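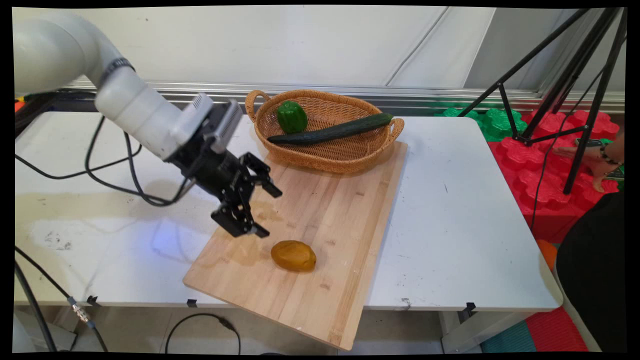
Section 3. Preparing and Storing Produce

This section covers the Dritemach wooden cutting board and the Andis wicker basket, sold together as kitchen set 2112. Read it through before first use.

3.1 Before first use

1. Wipe the board on both faces with a damp cloth and a little dish soap. Rinse and stand it on edge until dry.
2. Rub in a thin coat of food-grade mineral oil, working along the grain. Leave overnight and wipe off the excess.
3. Shake out the basket and brush the weave with a dry brush.

Note: Knots and darker strips in the wood are normal and are not covered by the warranty.

3.2 Cutting a mango

1. Wash the fruit and dry it. A wet mango slides.
2. Set the board flat on the table with all of its feet or its full underside in contact. If it rocks, put a folded towel under it.
3. Lay the mango on its side and trim a thin slice from the stem end.
4. Stand it on the trimmed end. Cut down one side of the pit, then the other.
5. Score the flesh of each half in a grid, stopping short of the skin. Scoop out the cubes with a spoon.

CAUTION: Do not score a mango half while holding it in your palm. Keep it on the board.

Note: Skin color is a poor guide to ripeness. Press near the stem; a ripe mango gives slightly.

3.3 Using the basket

1. Put in whole, dry vegetables only, such as bell peppers and cucumbers. Cut pieces go in a covered container in the refrigerator.
2. Place long items diagonally so they do not push the sides out.
3. Lift by both handles.

CAUTION: Do not soak the basket or put it in the dishwasher. The same applies to the board.

3.4 Cleaning after use

Wash the board by hand right after cutting fruit. For stains, rub with coarse salt and half a lemon, then rinse. Oil again when the wood looks pale or feels rough. Replacement baskets are ordered under part number 2288.

Text: Noeline Ellery. Revised 1 February 2025.

1059 views
3 comments
Share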